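I finally moved the old family desktop over to Linux in July, after putting it off for the best part of a year. It had grown so slow under Windows that I could put the kettle on, drink the tea and come back to the same spinning circle (I did try clearing things out first, but there's only so much you can delete!).

My friend Przemysław Wróbel had been nudging me towards it for ages, so he came over to Jedholm with a memory stick and a great deal of patience. The installing part took less than an hour. Copying my photos off beforehand took most of the evening, all 400 folders of them, because I name things very badly and wanted to check each one.
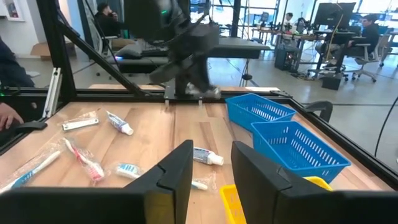

Toothbrushes and a nail clipper, still in their wrappers.

I'd worried most about the printer, and it simply worked, which was lovely. The scanner took roughly 2 hours and a long read of a forum from 2 in the morning onwards, so I can't say it was all plain sailing. The machine only has 4 GB of memory, and yet it starts up before I've found my glasses. I still press the wrong corner of the screen for the menu, and I haven't worked out the calendar yet.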